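# 采集工位巡检表（Sowa 项目，二号台）附意见

适用范围：桌面推块、分块任务的示教采集。表里的“意见”由巡检人填写，工位负责人可以在后面补一句，请不要改前面的字。
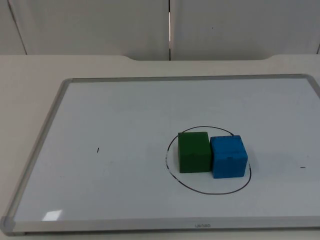
巡检最先要问的是：起始状态到底由谁说了算。Cukirow 给的任务书上只有一句“两块置于圈内，操作员将其分开”，至于圈画多大、块离圈边多远、两块贴着还是留缝，全凭当班的人理解。二号台的摆法是绿块和蓝块紧贴着放在手画的黑圈里，圈本身又不太规整，左下那段弧线还褪断了几处。板上圈的左边有一小道竖线，右边远处有一小道横线，像是基准，但程序文件里查不到它们，我只能当成两道笔迹处理。一个要靠“圈内”两个字判定成败的任务，圈是这个样子，我对后面的成功率先打个折扣。

填表约定：

- **通过**：按现行程序没有问题。不代表程序本身没有问题。
- **保留**：可以继续采，但这一项的数据用之前要有人再看。
- **不通过**：停采，改完复查。
- **没法查**：程序没写标准，或者写了但现场没有手段验证。以前这种情况大家习惯填“通过”，从这一版开始不许。

---

## 一、人身与设备安全

- [x] **1.1 急停按钮在操作员左手可及范围内，按下后各轴停止**

 结果：通过。

 意见：试了空载和慢速，都能停。全速没试，当班的人说“全速一样”。我不知道一样不一样，下次请安排在全速下试一次，把结果写在这里。

- [x] **1.2 软件限位与桌面高度一致**

 结果：保留。

 意见：限位是按裸桌面设的，现在桌上多了一块平放的白板，板框还高出书写面一点。末端压到板面时，软件认为自己离桌面还有余量。泡棉块软，压一下看不出什么，换成硬块就难说了。Jarnent 控制端里有一个“工作面偏移”的参数，目前是默认值，请改。

- [x] **1.3 线缆不进入运动范围**

 结果：通过。

 意见：扎带是新换的。

- [x] **1.4 操作员与旁观者站位**

 结果：保留。

 意见：地上贴了站位线，贴得也挺正。查的那半个上午里，有人跨过线去伸手摆块，摆的时候控制端还处于使能状态。问为什么不先退使能，回答是每次退一下再进要等，一天下来少采很多段。这个理由我听过很多次了。如果等待时间真是瓶颈，就去改软件，请不要拿手去省。

- [ ] **1.5 复位动作有书面步骤**

 结果：不通过。

 意见：墙上那张步骤纸是上一个任务（叠杯子）的。推块任务的复位全靠口传，新来的操作员跟老操作员学，老操作员各有各的习惯。先补一张，半页纸就够：退使能，摆块，手离开，看一眼，进使能。

---

## 二、工作面

- [x] **2.1 白板平放，不晃动**

 结果：通过。

 意见：按四角，没有翘。但是板子和桌子之间没有任何定位，推一下就走。板子挪过之后，画在板上的圈跟着挪，标定却是相对底座做的。Lalit Vishwakarma 在二月的邮件里说“视觉会自己适应”，我没有看到支持这句话的数据。要么加定位块，要么每次开工拍一张和标定图比对。两样我都能接受，只靠信心我不接受。

- [x] **2.2 板面清洁**

 结果：保留。

 意见：大面上干净，仔细看有擦不净的淡灰印子。人眼基本会忽略，模型会不会忽略要看它学了什么。如果每次都在同一块板上采，淡印子就成了固定的背景，模型完全可以拿它当坐标用，换一块板立刻露馅。我提过两回换板轮采，回复都是“后面再说”。

- [ ] **2.3 圈的轮廓完整**

 结果：不通过。

 意见：左下弧线有断口，见前文。断口本身好补，麻烦在于补的人会用手再描一遍，描完的圈和之前的圈不是同一个圈。前半批的“圈内”和后半批的“圈内”从此对不上，标注表里却没有一栏能反映这件事。建议用圆规或模板重画，画完当天新开一个批次号，别接在旧批次后面。

 工位补充：已经向 Madmont 那边申请了贴纸圈，还没到货。

 巡检再补：贴纸可以。到货之前请不要继续描。

- [ ] **2.4 参考标记有说明**

 结果：没法查。

 意见：左右那两道短线，问了两个人，一个说是摆块时对齐用的，另一个说是试笔留下的。两个说法我都没法排除。有用就写进程序，没用就擦掉。留着不解释是最坏的选择：有人会去对，有人不会，于是一部分段子的起始位置莫名其妙地更齐。

- [x] **2.5 反光**

 结果：保留。

 意见：顶灯在板的左下角附近打出一小块亮斑，离圈有一段距离，对起始画面影响不大。可是任务要求把块分开，块往左推得远一点就可能碰上它。把灯偏转一点或者加一片柔光纸，成本几乎为零。另外，不要为了躲亮斑让操作员一律往右推，这会造成另一种偏差，事后还很难发现。

- [x] **2.6 光照全天一致**

 结果：没法查。

 意见：程序写“保持一致”，没有数值，没有照度计，也没有规定什么时候测。下午三点以后走廊那侧有自然光进来，当班的人说感觉不明显。感觉这一栏我就不填了。

---

## 三、物料

- [x] **3.1 块的颜色与任务语句一致**

 结果：通过。

 意见：任务语句里写“绿色方块”和“蓝色方块”，对得上。英文语句里有几条把蓝块写成 cube，把绿块写成 block，不清楚是有意做语言变化还是写的人随手。如果是前者，变化只发生在一个颜色上，等于告诉模型绿色和 block 是绑在一起的。请查语句生成表。

- [x] **3.2 块的状态**

 结果：保留。

 意见：两块正面靠上的地方都有一道浅横纹，蓝块上沿还有一排小黑点似的凹坑。可能原本就是这样的，也可能是用出来的，没有入库照片，分不清。请给每块留一张入库照，以后磨损到什么程度该换，至少有个东西可以比。现在的更换标准是“明显损坏”，在我看来等于没有标准。

- [ ] **3.3 备用块与在用块同批**

 结果：没法查。

 意见：备用块放在抽屉里，没有标签。捏起来软硬好像差一点，但我手上没有量具，不作数。

- [x] **3.4 块表面无胶带、无记号**

 结果：通过。

---

## 四、起始摆放

先说一段和勾选无关的话。推块任务最容易骗人的地方就在摆放。模型学会的可能是“从这里出发往那边走一段”，和块在哪里没有多大关系。只要每次都摆得差不多，这种模型的测试成绩会很好看，因为测试的人也照着差不多的样子摆。所以这一节我查得比较啰唆，工位的同事觉得烦，我理解，照查。

- [x] **4.1 开始前两块均在圈内**

 结果：通过。

 意见：看起始画面，两块周围都留有空白，下方到圈边的余地最大。没有压线的情况，判定上没有争议。也正因为没有争议，这一项几乎不提供信息。

- [ ] **4.2 起始位置有变化**

 结果：不通过。

 意见：任务书要求“随机摆放”。把控制端里的起始画面叠起来看，块的位置堆成一小团，绿在左、蓝在右，蓝块比绿块略靠近身侧。人手随机就是这样的，人觉得自己换了位置，其实只换了一点点。请用随机表：提前生成位置和朝向，打印出来，摆一段划一行。Jarnent 也有投影提示功能，据说调不准，那就用纸。

- [ ] **4.3 左右互换**

 结果：不通过。

 意见：同上。没有找到蓝在左的段子，也可能是我翻得不够。请工位自己查一遍并把结果写在这儿，不要写“已注意”。

- [x] **4.4 两块间距**

 结果：保留。

 意见：目前一律紧贴，中间看不到缝。当班的解释是紧贴才叫“分开”，有缝就不用分了。说得通，但使用方拿到模型以后，一定会有人放两块中间留一指宽的缝，然后说模型不灵。要么在交付说明里写清楚只覆盖紧贴，要么采一部分有缝的。别等对方发现。

- [x] **4.5 手离开画面后再开始记录**

 结果：保留。

 意见：多数段子没问题，有几段开头还能看到袖口。裁掉就行，可是裁剪脚本只按固定时长裁，袖口慢一点就留下了。

---

## 五、记录与标注

- [x] **5.1 时间戳对齐**

 结果：通过。

 意见：用拍手法粗看了一下，没看到错位。粗看的意思是，小的错位我看不出来。

- [x] **5.2 相机位置固定**

 结果：保留。

 意见：支架锁紧了，锁紧之前有没有动过没人记得。画面里白板右端已经出了边，右侧那道短横线离画面边也很近。块要是往右推得远，后半段可能就跟着出画。当初为什么这样取景，程序里没有写，问到的说法是“一直这样”。请测一下最右能推到哪里还看得全，测不出来就把相机往右转一点，重新标定。

- [ ] **5.3 成功判定有书面标准**

 结果：不通过。

 意见：本批共 104 段，标为成功的有 93 段。这个数我不信，原因不在操作员手艺。判定标准写的是“两块明显分开”，“明显”是谁的明显？我随手抽了 25 段重看，其中 7 段我和原标注的意见不同，大多数分歧出在缝很窄的时候，还有块被推歪、一个角仍然挨着的。我也可能是错的。两个人看同一段录像得出两个结论，说明标准没写够，换谁来标都一样。

 建议写法：结束画面里，两块之间能完整看到白板面，且两块都不再移动。先照这个重标一遍，看成功数变多少，再来讨论成功率。

 工位补充：重标大约要花一个下午，要不要排进去等 Lalit 定。

- [x] **5.4 失败段保留**

 结果：保留。

 意见：失败的段子确实还在，放在单独的文件夹里，这一点比别的台好。但文件名里没有失败原因。滑脱、推倒、推出圈、操作员走神，放在一起都叫 fail，对训练几乎没有用处。

- [ ] **5.5 中途放弃的段子有记录**

 结果：不通过。

 意见：控制端有“丢弃”键，按了就没有，不留痕。当班的人说只有手滑才按。那么一段推得难看、眼看要失败的，按不按？没人正面回答。只要丢弃不计数，成功率就没有分母。请让软件把丢弃次数留下来，哪怕画面不存。

- [x] **5.6 操作员编号**

 结果：通过。

 意见：都填了。有一位换班之后忘了切换账号，已改正。

- [x] **5.7 任务语句与画面抽查**

 结果：通过。

 意见：抽到的都对得上，语句问题见 3.1。

---

## 六、交付前

- [ ] **6.1 数据说明书**

 结果：不通过。

 意见：现在的说明书第一页写“覆盖多样化的桌面分离场景”。同一张桌子，同一块板，一种相对摆放，背后一直是那面米白隔板。我不知道多样在哪里。请把这句删掉，改成实际采了什么：一块平放的白板，两块泡棉方块，紧贴起始，固定相机。难看一点没关系，对方至少知道该不该用。

- [ ] **6.2 留出测试集**

 结果：不通过。

 意见：目前是从同一批里随机切出来的。同一批切出来的测试集只能证明模型记住了这批。请单独采一组：换板，换光，左右互换，由没有参与采集的人来摆。这一组可以很小，但必须另采。

- [x] **6.3 备份**

 结果：通过。

 意见：两处有。恢复没试过，列入下次。

- [ ] **6.4 负责人复核**

 结果：没法查。

 意见：复核栏的签名和采集栏是同一个人。

---

## 七、停采与恢复条件

二号台暂停推块任务的正式采集，练习可以继续，练习数据请存到 practice 目录，不要混进来。恢复条件如下，缺一项我不签：

1. 1.5 的复位步骤上墙，上一个任务的那张摘掉。
2. 2.3 的圈重画或换成贴纸，新开批次号。
3. 2.4 的两道短线有结论，写清楚或者擦掉。
4. 4.2、4.3 用上随机表，先按表试摆，起始画面叠图发给我。
5. 5.3 的判定标准成文，旧段重标。
6. 5.5 的丢弃计数打开。

剩下的保留项可以边采边改。1.2 的偏移参数和 1.4 的使能问题，虽然没有列成恢复条件，也请在恢复之前处理，涉及伸手进去的事我不想讨价还价。

## 八、往来意见

**Lalit Vishwakarma：** 总体同意，但我认为 4.2 说得偏重。模型侧会做图像增强，位置集中的问题可以缓解。另外 Cukirow 要的是先看到一个能动的演示，数据的广度可以放到下一批。

**巡检：** 图像增强把画面平移了，机械臂的动作没有跟着平移，这两样要一起改才算数，请确认训练脚本里到底改了哪个。演示的事我管不着，不过如果这一批只为演示，请在说明书里写“仅供演示”，并且不要拿 93 这个数去和别人的成功率放在一张图上。

**Lalit Vishwakarma：** 脚本我去看。说明书可以加那一句。

**工位：** 随机表谁来出？我们没有人会写脚本。

**巡检：** 我出，表格就能生成，一列位置，一列朝向，一列左右。打印出来夹在台边，摆一行划一行，划掉的纸不要扔，和批次一起归档。

**工位：** 纸归档放哪儿？

**巡检：** 放 Sowa 的文件盒，盒子上现在贴着叠杯子的标签，顺手换掉。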